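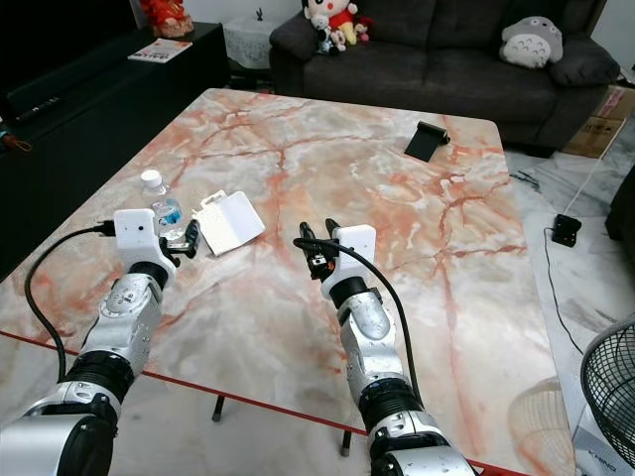 Two-Arm Manipulation Project: Gallery

The gallery covers the tabletop work of the second-year robotics option. The group is Daiane Prado, Kam-wah Choi and Vesela Dumitrescu, supervised by Yung-ching Tse. The project name is Tirel, after the control program the students wrote in the first term. Older pages still call it Mondura.

Table and arms

Both arms at the marble-patterned table, with the clear bottle and the white plastic packaging piece in front of the left gripper. The black folding stand is farther back on the right. Each arm carries a white sensor housing next to its gripper.

Task notes

The assessed task is to pick up a named object with one arm, pass it to the other and put it down on the opposite side. Either arm may start. An attempt ends when the object is released or dropped, or when an arm faults. Dropped objects are logged as failures even if they land in the right place.

Clear bottles are harder for the vision code than solid-coloured objects. Kam-wah's first detector relied on the label band and lost the bottle when the label was turned away. The present version also looks for the cap. Thin packaging is a separate problem - the jaws tend to push it along the table before they close.

Logging

The group recorded 500 attempts up to the end of May, of which 381 were completed. A further 17 were thrown out because the left and right logs had drifted apart in time. Vesela has since moved both arms to one clock. The raw logs are kept by attempt number, with the starting arm in the first column.

Still to do

Handover height is fixed in the code and should be set per object. Gripper force is stepped by hand between tasks. Daiane is writing the replacement for both, and the old settings file will stay in the Tirel folder until it has been tested.

Corrections to the notes should go to Hoi-yan Lu, room 905.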